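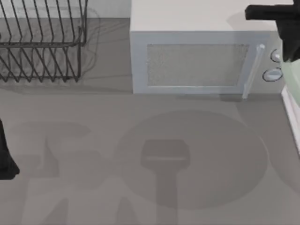
White microwave and wire dish rack on a grey counter.

How to put a question to a full council meeting

By Esperanza Okafor

Any resident can ask a question at a meeting of Lokerham District Council, and the same goes for people who work or pay business rates in the district. You do not have to be a member of a party or a residents' group, and you do not need a councillor to sponsor you. What you do need is to get the wording and the deadline right. Most questions that are refused are refused on one of those two points.

The steps below follow the Lokerham rules as they stood on 31 December 2021. Erimville Town Council works in much the same way, and the differences are noted near the end. If you live somewhere else, look for a document called "standing orders" or "council procedure rules" on your own council's website and search it for "public questions".

Before you start

Check that the matter belongs to the district council. Bins, planning applications, council tax collection, parks and housing are district matters. Roads, schools, social care and street lighting belong to the county. A question about a pothole will be sent back to you with the county's address, and by then you may have missed the county's own deadline.

Check too that your question has not been answered already. The minutes of past meetings are on the council website under Meetings and Decisions. Use the search box with one or two plain words such as "allotments" or "taxi". A question that is substantially the same as one put in the past few months can be turned down.

If all you want is a piece of information, an email to the department is usually quicker. A freedom of information request is the better route for documents and spending figures. A public question is most useful when you want a leading councillor to state a position in front of other people and have it recorded in the minutes.

Step 1: Find the meeting

Open the calendar of meetings and choose Full Council. Do not choose Cabinet or Planning by mistake. They have separate speaking rules and the form is different. There is normally no full council meeting in August, so a question sent in over the summer will be held over to the next one.

Public questions are not taken at the annual meeting, when the chair is elected, or at the budget meeting unless the question is about the budget.

Step 2: Work out the deadline

Questions must reach the democratic services office five clear working days before the meeting. "Clear" means you do not count the day you send it or the day of the meeting. Weekends and bank holidays do not count either. The office closes its inbox for questions at noon, so an email sent that afternoon is late.

It helps to count backwards from the meeting on a paper calendar and write the deadline down. If you are unsure, ring the office and ask. They will give you the date over the phone.

Step 3: Write the question

You are allowed one question per meeting. It should be a single question, addressed to the leader or to the cabinet member responsible, and short enough to read out in under two minutes. A sentence of background is fine. A speech with a question mark at the end will be cut or returned.

A question that would be accepted:

"To the cabinet member for leisure: The paddling pool at Fung Park has been closed since last summer. Will the council publish a date for it to reopen, and if not, will she explain what is preventing this?"

A question that would be refused:

"Why has this useless council let the park go to ruin, and when is the leader going to resign?"

The second has no clear subject and is a comment on a person. The monitoring officer can refuse anything that is defamatory, offensive or frivolous, or that would mean giving out confidential information. Questions about an individual planning application or a named member of staff are also refused.

Keep facts to ones you can show. If you quote a figure, say which report it comes from.

Step 4: Send it

Email the text in the body of the message as well as attaching the form. Include:

your full name
your address or the address of your workplace in the district
a daytime phone number
the date of the meeting
who the question is for
whether you will attend or would like the chair to read it out

Your name and question will be printed in the agenda. Your address will not.

You should get an acknowledgement the next working day. If you do not, ring up. Keep a copy of the email you sent.

Step 5: At the meeting

Arrive a little early and give your name at the desk. Public questions come near the top of the agenda, after apologies, declarations of interest and the chair's announcements. They are taken in the order they were received, and the whole item is limited in time. Questions not reached get a written answer.

When the chair calls you, go to the microphone, wait for the light and read the question as printed. Do not add to it. The councillor then replies.

You may ask one supplementary question, which has to arise from the original question or from the reply. Have one ready in draft, but listen first, as the answer may have dealt with it. There is no debate, and other councillors cannot join in.

If there is disorder in the chamber the chair may adjourn. Stay in your seat or close by. Your place in the order is kept when the meeting resumes.

Step 6: Afterwards

Draft minutes appear online before the next meeting. Read the record of your question and the answer. If something is wrong, write to democratic services before the minutes are approved.

If the councillor promised to write to you, make a note of it and chase after a fortnight. Your ward councillor can also follow it up.

Differences at Erimville

Notice is four working days. Questions can be handed in on paper at the Celten Road office. There are no supplementary questions, and the mayor may allow no more than five questions at a meeting.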